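4.2 Living with the Irnier kit

So, the arm itself. We bought the Irnier with our own money, and I put the first one together on my kitchen counter over three evenings, swearing mostly at the wrist screws. The printed parts came out of the bag clean, and I only had to file one of them. Drekum sells a similar kit with metal brackets, but it would have eaten the whole budget (463 dollars, shipping included).

For the box task we kept everything on one small bench so the arm could reach it all without stretching, and honest to goodness the cabling took longer than the code!
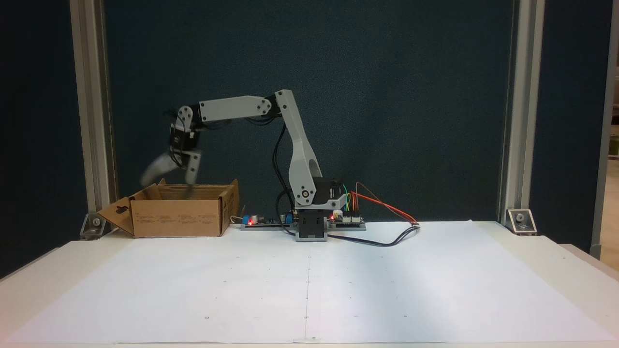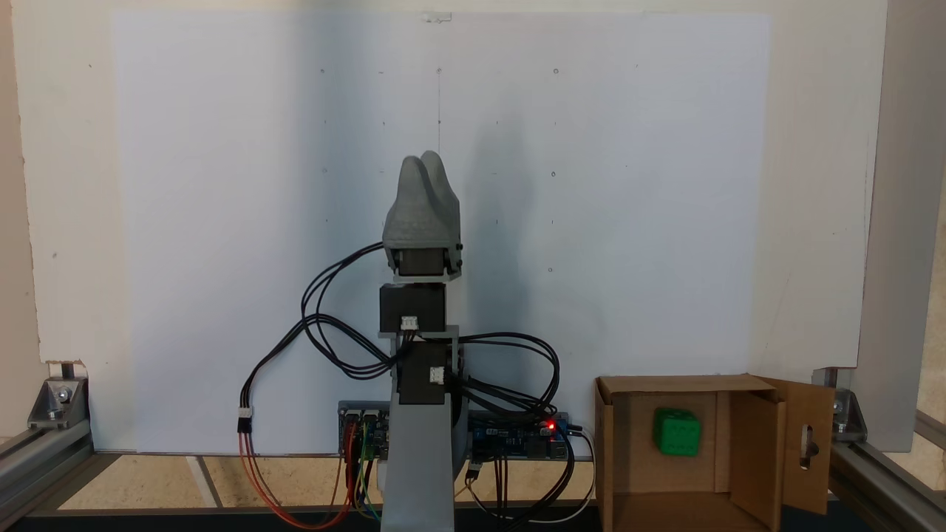 Figure 3. The Irnier arm and the open cardboard box at our bench.
Photos: Damián Cervantes

We ran 100 trials per controller, in blocks of 25, and let the servos rest between blocks. I'd tell anyone buying this kit to do the same, as the shoulder gets grumpy when you push it (see Section 5 for the drift numbers). The stock Bright software was fine for jogging the joints around, but I gave up on its recording mode and wrote my own logger, which I've put in the appendix.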